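Kitchen Notes: Washing Up, and Whether a Machine Will Ever Do It For You

I get asked the robot question more than any other on this page, usually by people standing at a sink full of pans. Can a machine do the dishes yet? And I don't mean the dishwasher, which we've had for donkey's years and which still wants you to scrape, load, unload and put everything away. I mean a proper pair of hands that could take over after tea while you sit down.

Short answer, no. Longer answer, it's getting more interesting than I expected, and watching how the machines go about it has made me tidier at my own sink, so I reckon there's something in it for the rest of us.

What they're good at

Floors. Our little round vacuum (a Tellar, bought on special for $398) does the hallway and the kitchen every night and I wouldn't give it back. It gets stuck under the same chair twice a week and it can't do corners, but I've stopped sweeping before bed. If you're going to spend money on a machine this year, spend it there.

Tips for living with one: lift the bath mat, tie up the blind cords, and empty the bin on it before it's full, not after. Wash the filter if the manual says you can, and let it dry right through overnight before it goes back in. I rushed mine once and the smell was something else.

What they're still learning

Anything with dishes in it. Think about what you do with one plate. You pick it up slippery, you turn it over, you feel with your thumb for the bit of egg you missed, you find it a gap in the rack and you let go at exactly the right moment. You've done that since you were 7 and you've never given it a thought! A machine has to be taught every piece of that, and a glass is a different lesson from a plate, and a whisk is a different lesson again. Don't get me started on the cheese grater.

The hands have come a long way, though. They used to be two flat pincers, fine for a box and hopeless for a saucer. The newer ones have proper fingers and a thumb, and the thumb is the bit I watch, as it does the same small steadying jobs mine does. 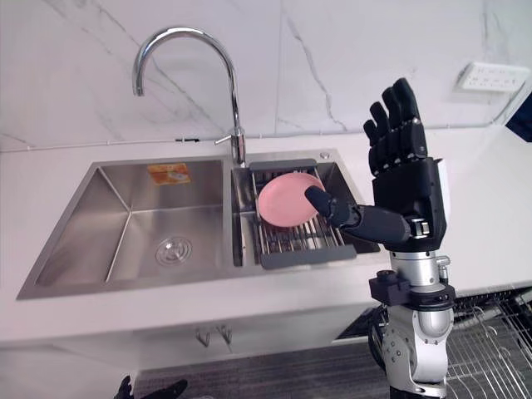 Thumb against the rim of a pink plate, on a rack over the smaller basin.

I love an over-the-sink rack like that one, by the way, robot or no robot. The drips go straight into the basin and your bench stays clear. Mine's a Zendska and it adjusts to fit, so measure your basin front to back before you order and check the shortest and longest settings on the packet. A few other things I've picked up:

Start with one basin empty. If you've got a double sink, wash in the big side and drain over the small one, and don't let dirty things creep across.

Put plates toward the back of the rack and cups at the front. You'll knock fewer of them with your elbow.

Give every piece its own bit of air. A plate lying flat on the rods dries slower underneath, so stand it on edge if your rack will let you.

Stickers on new stainless steel come off with warm water, a drop of dish soap and a bit of patience. For the gummy bit left behind, use cooking oil on a paper towel, then wash it off. No steel wool, and always rub with the grain.

Lift the strainer out and scrub under it with an old toothbrush. Every week if you can stand it — every fortnight if you can't.

So should you wait?

I wouldn't. A friend priced up a kitchen helper arm from Prunton and was quoted $924 just for the fitting, before the arm. For that money I'll keep my rubber gloves. And speed matters too: I timed myself on an ordinary weeknight load and had it washed and racked before the 60 minute roast was out of the oven, with time left to wipe the stove.

Ask me again in August and I might have changed my mind about the floors (there's a mopping one I've got my eye on). The dishes I'm still doing myself, with the radio on.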